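Home > Blog > Around the House > Household tips for people who keep filming their household tips

Every month somebody at my sister-in-law's end of the family discovers that they could be famous for descaling a kettle. I have been that somebody. My career peaked at 32 followers, of whom 6 were related to me and one was selling gutters. Still, I learned a fair bit about making short clips at home, and a bit less about kettles, and both lots are set down below in no sensible order.

Clean the lens first

I mean the one on the phone. It has been in your pocket with a biscuit. A soft glasses cloth does it. The corner of your jumper moves the grease into a more artistic arrangement, and you will wonder for weeks why your kitchen looks like a dream sequence.

Propping the phone up

A tripod is nice. A bag of rice is nearly as good and costs less, and you can eat it. Put the bag on a stack of cookbooks, press a dent in the middle with the side of your hand and sit the phone in the dent. Use long grain. Pudding rice settles slowly, so that over the course of a minute your phone bows like a butler.

For shots from above, lay a broom handle across the backs of two chairs and clamp the phone to it. Tape the broom to the chairs as well. I didn't, and the phone went into a bowl of batter. It survived, though the speaker still sounds a little muffled.

Lights, and the fridge

Film next to a window and turn the ceiling light off, or half of your face will be blue and the other half the colour of weak tea. A white baking tray stood up on the dark side fills in the shadows nicely. So does an old pillowcase over a clothes airer, provided you're happy for viewers to see the airer when it falls over.

Unplug nothing to do with the fridge. People switch it off because of the hum and then forget. Ľubomír Hudec, who comments under nearly everything I post, lost a whole salmon this way. Shut the kitchen door on the hum, film in the next room, or live with it.

Getting rid of echo

Kitchens are all hard surfaces and sound like swimming baths. Hang a couple of thick towels just out of shot, one behind the phone and one to the side. A duvet over an open cupboard door is better still. Do this before you start frying anything, and keep the lot well away from the hob.

Keep it short

My first clip, on getting candle wax out of a tablecloth, ran to eleven minutes, two of which were me looking for the tablecloth. The method fits in a single breath: chill the wax, scrape off what you can with a blunt knife, lay brown paper over the rest and run a warm iron across it. Change the paper when it goes shiny. Wash as normal.

If you can't say the tip before the kettle boils, it's two tips. Cut it in half and you have something to post in October as well. 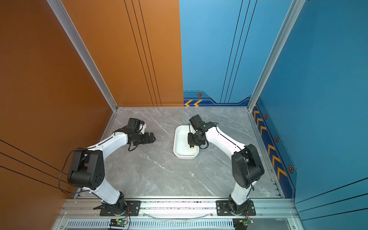
Write the steps on a bit of card and stick it beside the lens, in letters large enough to read without squinting. Squinting comes across as suspicion, and viewers start to doubt your vinegar.

Keep your own copies

I put everything on a site called Gikby, which closed with a very friendly email and took my entire series on limescale with it. Žofie Polák wrote in to say she'd lost 800 clips when the same thing happened to her on Presell, including the only record of her mother's method for stuffing peppers. So save each clip somewhere of your own as soon as it's finished. A small external drive in a labelled freezer bag will do. Keep the bag in a drawer, please, and out of the freezer. I have had letters.

Name the files something you'll recognise. "Grout, old toothbrush" is good. "Final final new" is what I have, almost 1000 of them, and I open them like advent calendar doors.

Tidying up after

Tape residue on chair backs comes off with a dab of cooking oil left for a few minutes, then warm soapy water. Try it somewhere hidden first if the chairs are painted. Rice that has been a tripod goes back in the cupboard if the bag hasn't split. If it has split, it's behind the cooker now and you may as well leave it there until you move.

Next time: tea stains, and whether to answer Mr Hudec about the salmon.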